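Colley archive opens Ortner household diaries to readers

The Colley local history archive has finished cataloging the diaries of Elfriede Ortner, a dressmaker who kept a daily record of her household for nearly 40 years. The catalog went live on Thursday. The volumes can be read by appointment.

The diaries came to the archive in two deposits, both from the family. The first held the bound volumes. The second held loose sheets, receipts and a packet of letters that had been stored separately and had no dates on the outside. Matching the loose sheets to the volumes took up most of the project. Catalogers compared ink, paper ruling and the names of visitors, then checked the results against weather entries, which Ortner wrote at the head of almost every page.

Most entries are short. They list washing, baking, sewing orders, church attendance and who called at the house. Prices are given for cloth and thread but seldom for food. Longer entries appear when Ortner traveled to Imhof to stay with her sister, and these include train times, the cost of lodging and the plays and concerts the two women attended.

Spelling has been kept as written. Ortner shortened many names to initials, and the catalog expands them only where a letter or parish record confirms the person. Doubtful cases are marked with a query. Four pages have been removed from one of the early volumes with a blade, and the catalog records the gap without giving a cause.

The index was built in Dredivari, the records program the archive adopted last year.
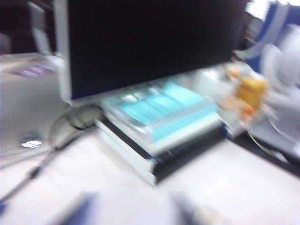
It can be searched by person, place and type of work. Subject terms for sewing are more detailed than the rest, as Ortner used several trade words that have no entry in the standard list. A separate sheet defines these terms and is kept with the finding aid.

Full transcripts are not yet available. The archive plans to release them in stages, beginning with the Imhof visits in September. Scanning of the loose sheets will be done by Bralano, and that material will be closed to readers while the work is under way.

Requests to see the diaries should give the volume number from the catalog. Readers may use pencil only, and flash photography is not allowed.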